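Brustov eröffnet Werkstatt für die Aufarbeitung gebrauchter Serverhauptplatinen

31.1.26 – Die Brustov GmbH hat ihre neue Werkstatt für die Prüfung und Aufarbeitung gebrauchter Servertechnik in Betrieb genommen. Die Fläche umfasst 144 Quadratmeter und ist in zwei Arbeitsbereiche gegliedert: Reinigung und elektrische Prüfung. Abnehmer der geprüften Baugruppen ist der Ersatzteilhändler Postma.

Bearbeitet werden Hauptplatinen im Gehäuse einschließlich Kühlkörper und Speichersteckplätzen. Am Anfang steht die Sichtprüfung. Erfasst werden Staubablagerungen an den Metallteilen, der Sitz der Schrauben sowie der Zustand der Kontakte. 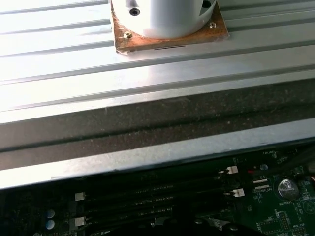 Flusen und feine Partikel setzen sich bevorzugt in Absätzen und Vertiefungen unterhalb der Kühlflächen ab. Sie werden vor jedem Eingriff an den DIMM-Steckplätzen abgesaugt. Druckluft kommt in diesem Schritt nicht zum Einsatz, um den Eintrag von Partikeln in die Steckverbinder zu vermeiden.

„Die Steckplätze sind bei gebrauchten Platinen die häufigste Fehlerquelle“, erklärt Aleksandra Żak, technische Leiterin bei Brustov. „Wir prüfen jeden Steckplatz einzeln und dokumentieren das Ergebnis je Platine.“ 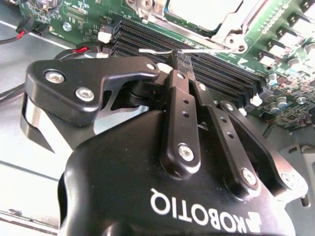
Die Prüfprotokolle werden fünf Jahre aufbewahrt und der Ware in Kopie beigelegt. Platinen mit beschädigten Kontakten gelangen nicht in den Wiederverkauf, sondern werden der stofflichen Verwertung zugeführt.

Im Probebetrieb, der im September begann, wurden über 100 Platinen bearbeitet. Die Annahme weiterer Geräte erfolgt ausschließlich nach Voranmeldung. Einzelstücke von Privatpersonen werden nicht angenommen.

Pressekontakt:
Brustov GmbH
Akash Saxena, Unternehmenskommunikation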